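3.2 Materials

The study used drawn materials throughout. Earlier work on how people judge the capacity of household vessels has mostly relied on real cups and jugs, and the results are hard to compare across laboratories because the vessels differ in weight, glaze, wall thickness and wear. Dumitrescu and Stunier reported that people overestimate tall vessels, while the Plendaven survey found the opposite for vessels with a wide mouth. The two sets of items had almost nothing in common, and we could not tell from the published reports which property was responsible.

We therefore drew up a set of 30 vessels by computer. Each vessel had a stated capacity of either 200 or 300 millilitres. Within each capacity the height and the width of the mouth were varied against each other, so that a tall vessel was always narrow and a low one always wide. Wall thickness was held constant. Handles, spouts and feet were left out, as were patterns and printed marks.

Each vessel was shown once from the side and once from above. The side view gives the viewer the height directly, but the depth of the inside has to be guessed from the outside. The view from above gives the width of the mouth directly, and the depth has to be worked out from the shading of the inner wall. We expected the second task to be the harder of the two and the answers to be more widely spread. Figure 2 gives an impression of the view from above.
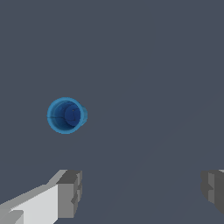 Figure 2. A blue cup seen almost directly from above, against a dark grey surface. The inner wall darkens towards the base.

3.3 Participants

A total of 169 adults took part. They were recruited through notices in the public library and the two leisure centres in Pristgate, and through a short item in the town newsletter. People who worked in catering, bar work or pharmacy were not invited, as they measure liquids daily and would be expected to do better than the general public. Participants received a shopping voucher for their time. All gave written consent, and all reported normal or corrected vision.

Four further people began the session but did not finish it. Their answers were removed before any analysis was carried out. One participant completed the session twice by mistake and only the first set of answers was kept.

3.4 Procedure

Sessions took place in a quiet room on the first floor of the library. Participants sat at a desk facing a screen and were told that they would see pictures of cups and other vessels, one at a time. For each picture they were asked to say how much water the vessel would hold if filled to the brim. Answers were typed in millilitres. Participants who preferred to think in fluid ounces or in fractions of a pint could do so, and their answers were converted afterwards.

Before the main block, participants were shown a plain glass tumbler on the desk and told its capacity. They were allowed to pick it up. The tumbler was then put away in a drawer. This step was added after a short pilot in October, in which several people gave answers that were ten times too large or too small and later said that they had no clear idea of the size of a millilitre. With the tumbler in place, errors of this kind almost disappeared.

The pictures were shown in a different random order for each participant, with the restriction that the two views of the same vessel never followed one another. There was no time limit. Most people took less than half an hour, including a break in the middle.

After the last picture, participants filled in a one-page form. It asked how often they cooked, whether they used a measuring jug or measured by eye, and whether they had lived with young children in the past five years. The last question was included because carers who prepare bottle feeds get regular practice at reading small volumes. We did not ask about income or schooling.

3.5 Treatment of the answers

Each answer was divided by the stated capacity of the vessel, so that a value of one means a correct judgement, a value above one an overestimate and a value below one an underestimate. Ratios of this kind are skewed – it is possible to be wrong by a factor of five upwards but not by the same distance downwards – and we took logarithms before averaging.

Answers more than three standard deviations from a participant's own mean were checked by hand. Where the cause was plainly a missing or an extra zero, the answer was corrected and the correction recorded. All other answers were left as they stood. The two views were analysed separately at first and then together, with view, height and capacity as factors and the participant as a random term. The results for the side view are given in Section 4.1 and those for the view from above in Section 4.2.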